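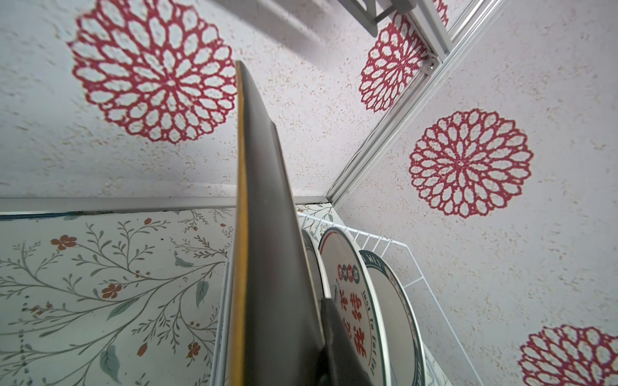

1/ Week three of teaching a robot to deal with crockery. By "teaching" I mean I hold the handles, it copies my hands, and everything I do gets recorded, including the bits where I dither.

2/ The job is plates, a wire rack, standing on edge. You have done this half asleep. Try it through a wrist camera with two big black fingers and no feeling in any of them.

3/ I should say I'm the slow one. Pirjo Tikkanen gets through a session in the time it takes me to find the rim. She used to fit kitchens. I used to write about kitchens.

4/ We're after 4,000 good goes at this by the end of February. We have 2,000 and a bit. Ita Sheehan keeps the tally and is very polite about which of us is holding it up.

5/ Things I have learnt about my own hands: they cheat. I feel for the edge, I let the plate slide, I nudge it with a knuckle. On the handles there is no knuckle. You come in straight, close gently, and commit.

6/ The first advice I got was "move as if you're explaining it to someone". So I did everything like a children's television presenter and Ita threw out the whole morning. Too slow. The robot would have learnt to be patronising. 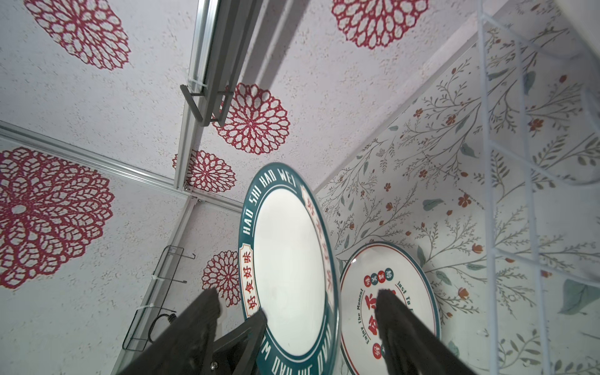
HAO SHI HAO WEI on the big one, "Enjoy The Moment" on the small one. I'm trying.

7/ The plates and I have developed a relationship. When you've got "Enjoy The Moment" in front of your nose and can't get a grip on the thing it's written on, it starts to feel pointed.

8/ People ask why we don't pick a plainer background. The walls get changed so it doesn't decide that plates only exist near one particular wallpaper. I've got quite fond of the little orange flowers, which is probably a sign I need a Sunday off.

9/ The handles are from Butix, the software is Kerberg, and the two are on speaking terms most days. If there's a lag, even a tiny one, you start correcting for something that has already sorted itself out, and then you're waving a plate at a ceiling.

10/ Mistakes are allowed, by the way. If you fumble and recover, keep it in, it's useful. If you fumble and swear and put the handles down, that one gets marked as abandoned. My abandoned pile stands at 160.

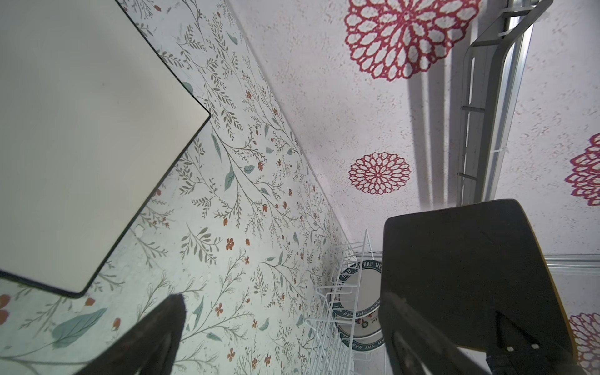 11/ What I find hardest is the space between the fingers. On the screen it looks generous. Then one finger is in front of half the rack and you're steering by memory.

12/ Pirjo's trick is to look at the rack first and the plate second. I've been doing it the other way round since I started. She watched me do it for days before mentioning it.

13/ Next we swap to bowls. Hanrahan, down the corridor, has already done bowls and just laughs when I bring it up.

14/ Back on the handles at 2. If anyone has tips for keeping your shoulders down, I'll take them. Mine are somewhere near my ears.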